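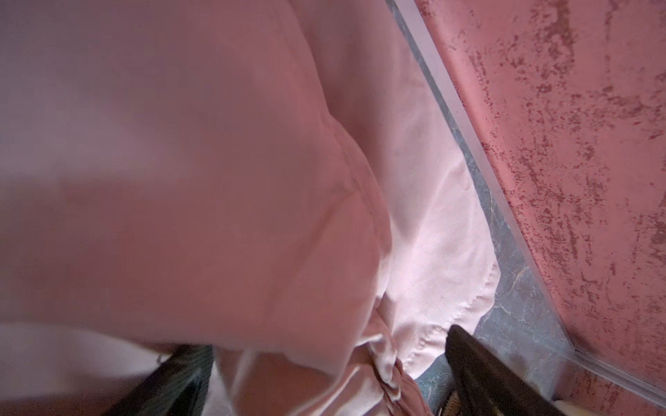 Laundry-folding trial puts robots at 88 towels an hour, but sorting still needs hands

A commercial laundry in Plorbridge has published results from a trial of robot arms on its folding line, and the figures suggest that cloth remains one of the harder materials for a machine to handle.

Trudier, which washes towels, napkins and bed linen for hotels, ran two arms supplied by Doherty on the late shift. Over the trial the arms attempted 1453 items. Of these, 577 were folded to the standard the laundry applies to its own staff. A further 215 were folded but had to be squared up by hand before stacking. The rest were put aside and done again from the start.

At their best, on hand towels of a single size, the arms reached 88 finished items an hour. The company says an experienced worker on the same bench is several times faster and can change from towels to pillowcases without stopping.

Most failures occurred at the first grip. A two-finger gripper closes on whatever cloth lies between its fingertips, and a soft fabric bunches when it is pinched. If the fingers take a single layer close to a hem, the item can usually be lifted and spread. If they take two layers, or a gathered section from the middle, the corners end up out of reach and the arm has to let go and try again. The control software allows three attempts before it rejects the item.

Cameras mounted at the wrist were meant to help by finding the stitched edge. They did so reliably on heavy towels. On thin cloth the results were poorer, as a fold and a hem can look much the same from a few centimetres away, and the fabric being handled often fills most of the view. Doherty has since added a second camera above the bench and says the number of double-layer grips has fallen, though it has not released figures for the new arrangement.

Bench surfaces also had an effect. Plain matt tops gave fewer errors than patterned ones, where the software sometimes took a line in the pattern for the edge of the cloth. Trudier has replaced two of its older worktops.

Fitted sheets were left out of the trial altogether. Loading and unloading the dryers, checking for stains and sorting by customer were done by staff throughout.

Ukdale, the trade body for laundries in the region, said its members were interested in the work but that few had the floor space for a separate robot bench. It also pointed to the cost of supervision: one operator was needed beside the arms for the whole of each shift, mainly to clear rejected items.

Trudier will keep one arm in use on hand towels and return the other. A second trial, limited to napkins, is due to start in October.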